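Home / Fiction / Essays / Submissions / About

The Night Register

6 min read

The Granisel Residence for Retired Mariners kept its register in ink. Article 4 of the house regulations required that every resident be entered upon arrival, that every absence past ten in the evening be noted, and that no line be struck out without the initials of the Registrar. The Registrar was Tegwen Bevan. She had held the post long enough to have written most of the names in the current volume, and to have ruled the closing line beneath a good many of them.

On a Tuesday in March the Board of Governors informed her in writing that the register would be discontinued. The records of the Residence would be transferred to the offices of Chuang and Stako, who administered the estate, and the volumes would be placed in storage. The letter thanked her for her diligence. It requested a final count of residents, past and present, by the end of the month. 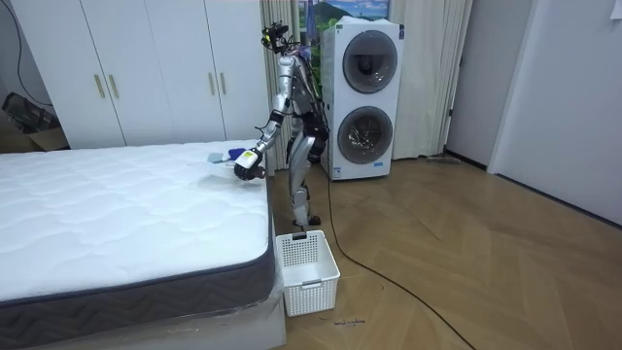 Miss Bevan began the count that same evening. She worked from the first volume forward, at the desk in the front hall, with the lamp turned low so as not to disturb the residents on the ground floor. The early Registrars had written a narrow, upright hand and had been sparing with detail. A man was given his name, his last ship, and the number of his room. If he left, the word "departed" was entered, and the regulations did not require that it be made any clearer.

By the third night she had reached 400 names and found the first irregularity. A seaman of the vessel Tikeo had been admitted to Room 6 in the second volume. No departure was recorded. In the third volume he was noted as absent past ten o'clock, and in the fourth he was noted again, in another Registrar's hand. She compared the dates and set the books side by side. The man would have been well over a hundred years old.

She did what the regulations provided for in such a case, and wrote a memorandum to the Board. The Board replied that the matter would be considered when the transfer was complete. Room 6, it added, had been used for linen for as long as anyone could establish.

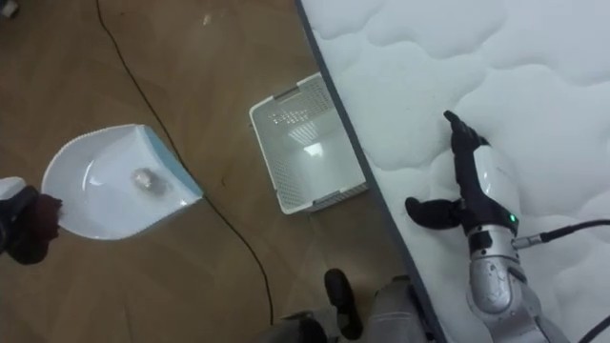
GRANISEL, late March

The count was finished on the last evening of the month. It came to 481, if the seaman of the Tikeo was included, and Miss Bevan had not yet decided whether he should be. The form supplied by Chuang and Stako had one box for the total and no space for remarks.

At a quarter to ten she went upstairs to Room 6. The shelves were in order. Sheets were stacked to the left and blankets to the right, and the window was fastened. She could see the harbor lights from there, which she had not known. She stood for a few minutes, then closed the door and returned to her desk.

At ten o'clock she locked the front entrance, as Article 9 directed. She opened the current volume and entered the date. Two residents had asked leave to visit family and were noted as absent. She blotted the lines and was about to close the book when she heard the bell.

There was rain on the step, and the street was empty as far as the chandler's corner. She held the door open somewhat longer than was necessary. The draft went past her into the hall and lifted the edges of the Board's letter, and on the upper floor a door was shut with care, as a considerate man shuts one when he knows that others are asleep.

Miss Bevan locked up again and sat down. She read Article 4 through to the end – it was not long – and found nothing in it that obliged a Registrar to have seen the resident come in. She dipped her pen and wrote, beneath the two absences, "Room 6, returned, five minutes past ten." Then she put her initials beside it and carried the figure of 481 to the form.

In the morning she sent the form to the administrators by the first post. She asked the kitchen to lay one more place at breakfast, and had the linen moved downstairs.

Related stories

The Pilot's Widow
Three Letters to the Harbor Board
A House with 3000 Keys
Minutes of the Last Meeting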